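Home | News | Research | Events | Contact

Print this page | E-mail this story

Bedroom laundry teaches Hedlund robots a gentler touch

Most of us have never given a second thought to picking up a T-shirt, but for Ese Nwankwo and her colleagues at the Hedlund lab in Ernelton it has been the whole of the winter's work, and they are very happy to tell you about it.

Their method is a simple one to describe. Instead of steering a robot from a desk, people carry a pair of hand-held grippers into ordinary homes and handle clothes with them, while a camera on the tool records every pinch and pull. The lab's program, called Varau, then learns from those recordings how cloth folds, slips and bunches up.
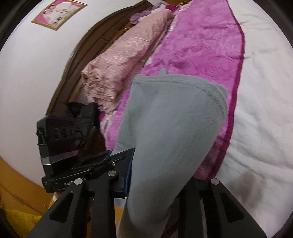

A knit garment in the grippers over a pink bedspread.

Since January the group has gathered 3,595 recordings from 37 homes. When a robot arm trained on them was given 100 garments it had never met before, it took hold of the hem cleanly far more often than the lab's older system did – and dropped a good deal less on the floor, too.

"Beds are wonderful for this, with all those patterns and soft lumps," said Nwankwo, who was kind enough to talk through her lunch hour. Her colleague Yakubu Aliyu is now turning to fitted sheets, and he expects those to take him well into the summer.

Print | E-mail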